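Search this site... Go

Harken round table, marble look – review by Naomi Koech

We bought this for the veg corner in November and it has had daily use. It cost £114 and took 27 minutes to put together.

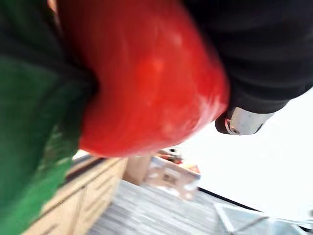

Red produce, most likely a pepper, and something green, close up.

The top is glossy and wipes clean with a damp cloth. Beetroot juice left no mark. It does show smears under bright lights.

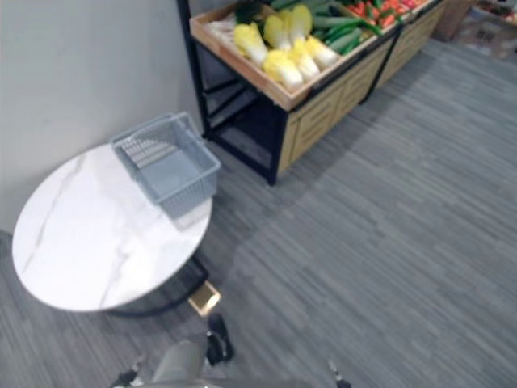

A shopping basket fits on it with space left over for bagging up. The black base is heavy – get help on stairs. I'd buy it again, though a matt top would suit me better.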